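Products > Bench Cells > Planning and Budgeting > Polden Bench Arm Cell

Overview Specifications Planning Guide Spares Request a Quote

June
By Éabha Mulligan

Polden Bench Arm Cell: What to Budget For

The Polden is a table-mounted arm cell for light pick and place work. It is sold to small labs, repair shops and training rooms that handle mixed items in low numbers. This page covers what comes in the base order, what you will need to buy separately, and what should be settled before you ask us for a quote.

What is in the base order

The base order includes the arm, the base plate, a two-finger gripper, the controller, a power cable and one license for Cullinane, our layout and simulation software. The table is not included. Most buyers already have one they want to use, and shipping a table often costs more than buying one locally. If you do need one, the Dulladgate table is listed under Spares and comes predrilled for the base plate.

Cullinane can be installed before the hardware arrives. We recommend ordering the license first if your budget is split across two periods. The license fee is taken off the price of the cell when you place the full order.

Plan the layout before you buy

Set up your room in Cullinane and place the objects you plan to handle. Use real sizes. Buyers who skip this step often order the wrong gripper fingers, and opened finger sets can't be returned.

A useful test layout has flat items, tall items and at least one awkward shape. Put the arm toward the back of the table and keep the front clear for the person loading it. Include doors and walls in the model so you can see how much of the room is left for people to walk through. 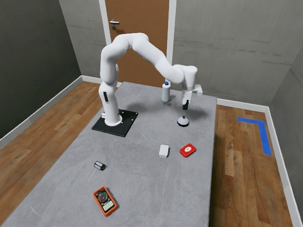
Simulated room layout with the arm at the back left of the table and mixed test items, including a service bell, a red case and an orange multimeter.

Run each item through the full move you want, from pick to drop, and save the results. The report lists any item the arm can't reach or the fingers can't close on. Send us that file with your quote request and we will check it at no charge.

Costs outside the base order

Extra finger sets are sold in packs of 3. Soft pads wear faster than bare fingers and should be treated as a supply item. We suggest an inspection every 2,000 cycles, with replacement as needed.

Floor marking tape, guarding and an emergency stop post are the buyer's responsibility. Requirements differ by site, so talk to your safety officer before setting a figure. Electrical work is also outside our quote. The controller runs from a standard wall outlet, but some buildings will want a dedicated circuit.

Training is optional. One session at our Stunbridge office is for up to six people and covers setup, teaching positions and daily checks. Training at your site is priced separately, with travel added.

Lead time and payment

Allow six weeks from purchase order to delivery. Dulladgate tables ship from a different warehouse and may arrive first. A deposit is due with the order and the balance is due on delivery. Schools can ask for payment after delivery.

Quotes are held for three months. If your layout changes during that time, send a new report and we will revise the quote.

Questions about budgeting or leasing should go to Dymphna Heffernan in equipment sales. Please include the table size, a list of the items to be handled and the name of the person who will sign the order.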